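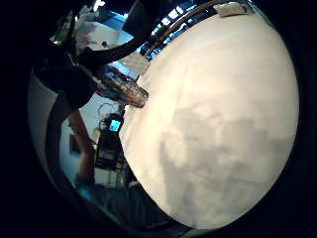 Pernolby White Workroom Fabric, Item 2896

Sold by the 3-yard cut or on the full roll

We've carried a lot of white fabric over the years, and this is the one we keep taking home ourselves. Item 2896 is a plain, bright white cloth with enough body to hold a soft fold and enough give to go over a rounded form without fighting you. Costume people like it for big shapes. Teachers like it for backdrops. Glykeria Makris, who does our cutting, likes it because it doesn't creep off the table while she's measuring (she has strong feelings about fabrics that do).

It weighs 222 grams per square meter, so it sits nicely in the middle. You can gather it by hand, and you can run it through an ordinary home machine with an ordinary needle. Two layers are no trouble at all. Four layers at a corner is where you'll want to slow down and turn the wheel by hand.

The white is a true bright white on both faces. If you need cream or ivory, ask us about the Thakur line, a bit lighter in weight and lovely too, though it shows every pin mark.

Care: machine wash warm, tumble dry low. Wash it before you cut if the finished piece will ever be washed again. It does shrink a little on the first go, more in length than in width. Iron it while it's still slightly damp and the creases drop right out.

1000 shares
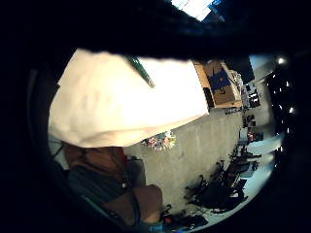
DRESETTI WORKROOM, October

Fabric out, a cardboard box beside it on the concrete, and a little heap of bright bits on the floor in pinks, reds and greens. I love how it looks when it piles up like this! The folds stay round and full, and you get a good feel for how much volume one length can give you before you've sewn a single seam. If you're planning anything puffy (clouds, pumpkins, a giant mushroom cap, we've heard them all), drop it in a heap first and just look at it for a minute.

Color next to it really sings, too. Ribbon, felt scraps, paper flowers, whatever you have in the drawer. Lay your trims right on the cloth before you decide, and try them in daylight as well as under your room lights, as a green that looks fresh at noon can go dull by evening.

A few notes from Chrysanthi Christodoulou, who wrote our cutting sheet:

Mark with chalk or a washable pencil. Wax-based markers leave a shadow that comes back when you iron.

Snip and tear works for straight cuts across the width. Along the length, use scissors.

For a rounded cover, cut generously and ease the extra into small pleats at the back. Trim last.

Store it rolled. A folded piece will be fine for a month or two, but the center line gets stubborn after that.

Cuts go out folded in a carton, and full rolls ship in a tube. Orders in by noon on Thursday leave the same day. Swatches are free, and the Plostomov trim card can go in the same envelope if you ask for it in the order notes.

Unwashed, uncut pieces can come back for exchange. Please leave the paper ticket pinned on so we can match it to its roll.

3 comments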